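Progress report, shared kitchen and meals program, Zallbridge site
2025-04-13
Grant period: second half

Short version first as I know these get skimmed. Meals are going out. The freezer problem is fixed. The Wogan site is behind and I need a decision from you on the van money, see near the end.

Where we are

Cooking twice a week at Zallbridge, same as last report. 47 households on the list now, up from 36 when we last wrote. Most of the new ones came through the clinic on Tolline Road, who started handing out our flyer without us asking. Very happy with that but it does mean the portions budget is tighter than planned. We have been stretching with beans and rice and so far no complaints, a few compliments on the chili.

Waiting list is open again. We closed it over the winter when the walk-in freezer was down and I didn't like doing that. People remember being told no. Two families we turned away then have come back and are signed up.

Freezer: new compressor is in, paid from the repairs line, slightly under the quote. Holding temperature. We log it morning and evening on the clipboard by the door and will keep doing that until August, then look at whether once a day is enough. Inspector was fine with the log, wanted the pages dated at the top as well as next to each reading. Done.

Reheating instructions

This was the item you asked about last time. We had calls from people whose meals came out cold in the middle or dried up round the edges. Labels said "heat until hot" and nothing else, which was our fault. New labels give a time, say to take the lid off halfway and stir, and then let it stand. Bigger print too. Spanish version is at the printer, should of been back already, chasing.

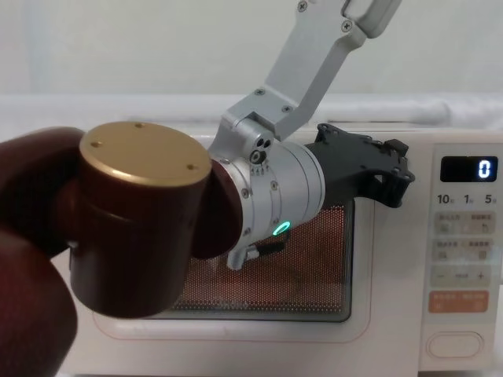
Calls about cold meals have dropped off since the new labels went on. Still getting some on the lasagna. It is too thick in the tray. We are going to try a shallower tray from the same supplier -- same price per case, lids don't stack as well. Will report back.

Wogan site

Behind. The lease was signed later than we hoped and then the sink had to be moved to meet code, which nobody at the landlord's end had budgeted for. They have agreed to split it. Plumber is booked. Realistic opening is August, not early summer as in the original plan. I would rather say that now than keep moving it a few weeks at a time.

In the meantime Wogan households are getting their meals from Zallbridge. Works but it's a long drive and the hot boxes are only just holding by the last stops. We have flipped the route so the furthest drops go first. Helps a bit.

Cooking classes

4 classes held out of the 4 planned. Turnout uneven. The knife skills one was full, the budgeting one had more staff than guests. Feedback was that people wanted to cook something and take it home, fair enough. Next round every class ends with a dish in a container. Childcare at the Olen Street hall made a big difference to who could come and I'd like to write it into the next application as its own line.

Money

Food: over, because of the extra households. Covered for now by underspend on staff hours at Wogan.
Repairs: under, see freezer.
Printing: slightly over, relabeling.
Everything else on plan. Full spreadsheet is attached to the email, the tab called "actuals" is the right one, ignore the older tab.

Decision needed

The van lease runs out before Wogan opens. Options are extend on the same terms or move to the larger van now and carry the extra cost until the second site is running. I lean toward extending. The larger van would sit half empty most days and it's hard to park behind Zallbridge anyway. But the leasing company wants an answer by the end of the month, so please reply on this one even if the rest waits.

Next report

Will cover the tray trial, Wogan plumbing, and the results of the household survey -- forms are out, about half are back. If you want anything broken out differently let me know before I start on it.

Site manager, Zallbridge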